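Cleaning toy food and the colander it gets washed in
Posted 21 May 2021

Dario Cattaneo
Our play kitchen mixes plastic food with real kitchenware. Can it all be washed together, colander included? I have 2 L of diluted vinegar made up.

Yurii Prokopenko
Solid pieces, yes. Warm water and dish soap, then rinse. Hollow pieces trap water – wipe those only.

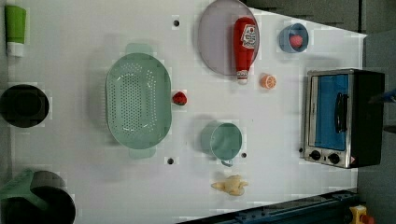

Wash the colander last and brush the drainage holes from both sides. Keep the toaster oven out of it: unplug, damp cloth, dry the knobs.

Pace
I just use wipes.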